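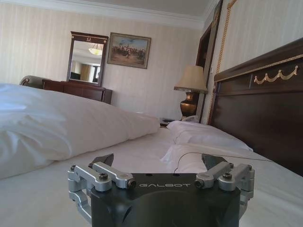

Ezekiel Ferreira wrote in to say that the vocals at the Plallard show were a full beat behind the drums if you stood at the back of the lawn, and asked whether the band was miming. They weren't. I was at the mixing desk for the whole set and the microphones were live.

The lag he heard comes from the delay speakers. Grekeddale Park is long and narrow, so the promoter puts a second pair of towers halfway down the slope. Sound from the stage takes time to reach them, and the towers have to be held back by the same amount. On the opening night the setting had been carried over from the March event, when the stage stood 13 metres further forward. The drums carried to the back of the lawn straight from the stage. The vocals came mostly from the towers, and the two did not line up.

I doubt it was a full beat. At the tempo of "Baptiste", which is the slowest thing they play, a beat is close to a second, and the error was far smaller than that. It was still enough to smear the consonants, and I could hear it myself when I walked down during the third song.

The crew corrected it in the interval. The second half was clean from the towers back, though still thin in the low end, as the bass cabinets are all at the front. With roughly 3,000 people on the grass, not much below the kick drum gets past the middle.

Fusix, who opened, played for half an hour with no vocals at all, so the fault was hard to notice in their set. Their last number ran to six minutes and was the best-mixed part of the evening.

The setlist is in the previous post. I have corrected the order of the encores.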